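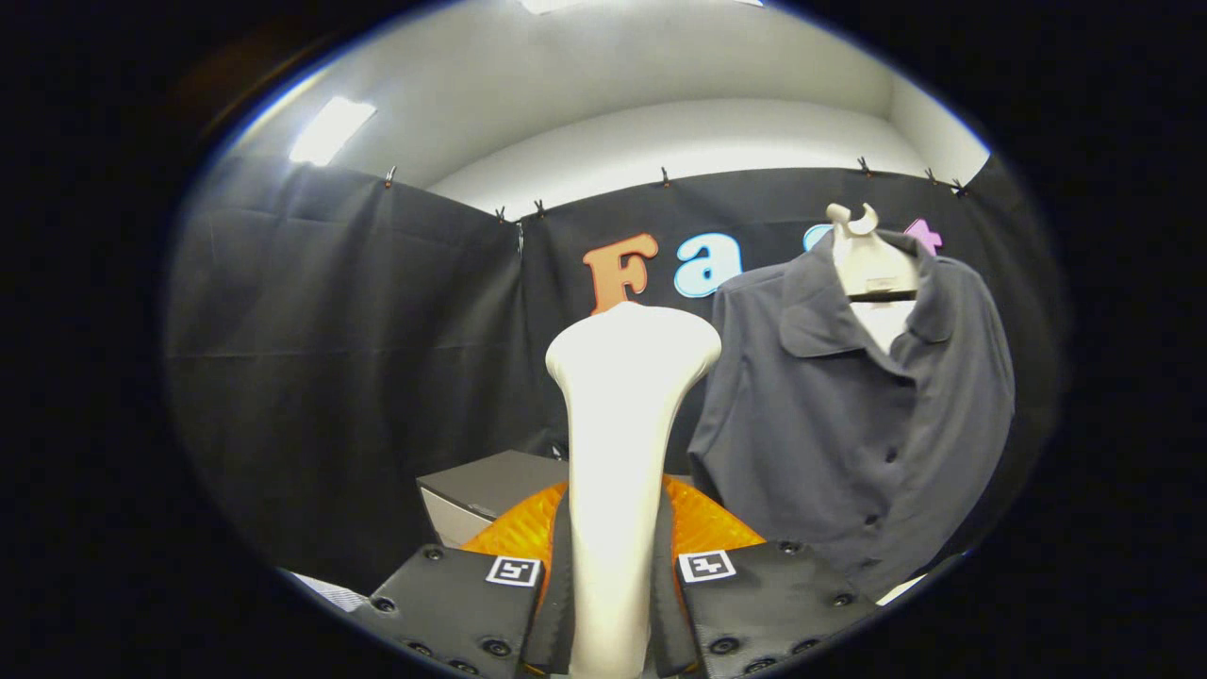
Chapter 7
Hanging, Folding, and the Care of the Shirt

Before you read this chapter, go and open the closet where you keep your own shirts and look at it for a minute or two with the door all the way back. Don't straighten anything first! I ask every new class to do this on the evening before we begin, and every year a few students come in a little pink in the face and tell me they got carried away and stayed up until midnight moving things from one end of the rod to the other. That is perfectly all right. It means they are ready for the chapter.

We have spent the last several weeks on washing and drying, and I hope that by now you can read a care tag without turning back to the table in Chapter 3. But a shirt spends very little of its life in the washer. Most of its days are passed on a hanger, or folded in a drawer, or (let us be truthful with each other) over the back of a chair, and what happens to it there has a great deal to do with how it looks when you finally put it on. A collar that has been crushed against the wall of a closet since January will need more than a quick pass with the iron.

The button-up shirt is the garment we will use from beginning to end. I chose it years ago, when this course was still taught in the old sewing room at Odska, and I have never been sorry. It has a collar to keep in shape, a placket that wants to run straight, sleeves that need somewhere to go, and a hem that will show every careless fold. If you can look after a dark gray button-up on a plain plastic hanger, so that the collar sits open and the front falls in soft, easy folds, you can look after nearly anything else in the closet, and the sweaters and skirts in Chapter 8 will feel like old friends.

What You Will Learn

By the time you reach the review exercises you should be able to:

Choose a hanger that suits the width and weight of a shirt
Hang a shirt so that its shoulders are even and its collar keeps its shape
Decide which buttons to fasten, and when to leave them alone
Space the garments on a rod so that air can move between them
Fold a shirt for a drawer or a suitcase
Plan the hanging space for a household of two

Words to Know

Placket: the strip of doubled cloth down the front of a shirt where the buttons and buttonholes are.

Collar stand: the narrow band that lifts the collar up from the neckline. Not every shirt has one.

Drape: the way cloth falls when it hangs from a single line, such as the shoulders.

Yoke: the shaped piece across the upper back and shoulders, which carries most of the weight when a shirt is on a hanger.

Drop: the distance from the rod down to the lowest hem, measured with the shirt already hanging.

7.1 The Shoulder Does the Work

Take any shirt you like off its hanger and hold it up by the two shoulder seams. Feel how the rest of it follows along, sleeves and all. Now hold it by the collar only, and watch the body of the shirt pull away from your hand and the neckline begin to stretch. A good hanger does what your two hands did the first time. Its arms should reach nearly to the sleeve seams and stop there. If they go past, you will find a little peak in each sleeve, and those peaks are stubborn things to press out.

Plastic, wood, and padded hangers all have their place, and we will compare them properly in 7.2. For everyday cotton shirts a smooth plastic one is quite good enough. My friend Ruairí Coughlan, who ran the shirt counter at Clomow for longer than he likes to admit, used to run his thumb along every new hanger to feel for rough spots before he would let it near a collar, and I have picked up the habit myself.

Slide the hanger in from the bottom hem whenever the neck is buttoned. Pushing it down through the collar is faster, I know, and we all do it when we are late, but it wears on the very part of the shirt that people look at first. Once the hanger is in, settle each shoulder with your fingers, fasten the button at the neck if the cloth is slippery, and give the placket one gentle tug downward so the front hangs straight.

Try It Yourself

Choose one shirt that you wear often. Hang it tonight by the steps above, with a hand's width of empty rod on each side, and leave it until morning. Hang a second shirt of the same kind the way you usually would. Compare the collars and the fronts before breakfast, write down what you notice, and bring your notes with you when we begin Section 7.2.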